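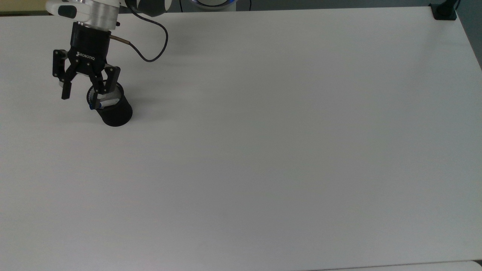

Ticket: Policy drops success rate after chunk length change
Project: Kartha
Opened by: Yaneth Valderrama
Status: open, waiting on retrain

Hi all, picking this one up again from my side. Quick recap for Hakim, who missed the start: we train on teleop demos of the marker-into-cup task, then run the policy with action chunks. With chunks of 16 it was doing fine in August. I moved to 50 to get rid of the jitter near the rim, and now it goes for the cup before it has dealt with the marker at all. Sometimes it gets a finger inside the mesh and just stays there!

Tried so far:

Re-ran the hand-eye calibration. No change.
Swapped back to the old checkpoint with chunks of 16. Jitter is back, cup grabbing mostly gone.
Turned on temporal averaging over the chunks (Dewanti's idea). Smoother, but the gripper closes late. 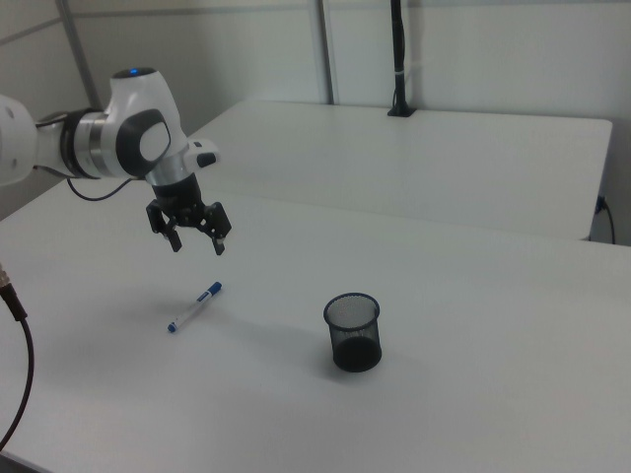 So my current guess is the wrist camera. Dark mesh and dark fingers look pretty similar once you downsample, and with long chunks the policy commits early and can't take it back - which would explain why the short ones recover.

Reply from Cempaka Hutapea, 3:16 pm
Did you check the demo split? The Soketti loader had that bug where it padded the end of each episode with the last action. Longer chunks would see way more padding.

Reply from Yaneth Valderrama
Oh no. Just looked, and yes, the padding mask is off in my config. So the late close might be that too, ugh. I'm retraining with the mask on, 3 seeds, same demos, chunks of 50. Leaving the camera crop alone for now so I don't change 2 things at once. Will post the curves here when they're done.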